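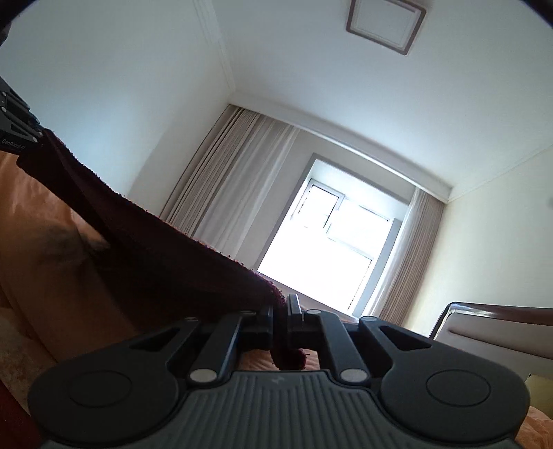

Can a machine fold the washing yet?
Sort of. Flat square things on a good day, and slowly. Fitted sheets, socks and anything inside out, still your job.

Ticket 419 – folding job stops halfway
Opened 2019-04-24 by Yolanda Gallagher, Grallcombe
Status: open

Yolanda: Fivuto stops after the first fold on towels. Says "edge lost". Tea towels fine, bath towels not. Dark ones worst. Restarted twice, same.

Otis Nguyen-Tran: Which version? And are the towels straight off the line or out of the dryer?

Yolanda: 62. Dryer. Why does it matter

Otis: Fluffy edges. It grabs a few loops and thinks it has the hem, then lets go. Try 63, and set grip to wide.

Yolanda: On 63 now. Better. Did 10 bath towels, dropped two. Navy one still wont go at all, it just hovers over it.

Sándor Juhász: Same at Stilley. Dark cloth on a dark bed cover, can't find the corner. Put a pale sheet underneath and it got there in around four minutes. I can do it in ten seconds but never mind.

Otis: Pale sheet is ok as a workaround, adding to notes. Corner finding is a known fault, Esperanza has it. No fix before December.

Yolanda: So I lay out a sheet, so it can fold a towel, then who folds the sheet?

Otis: You, for now. Sorry. Leaving this open, pls send the log form the navy one.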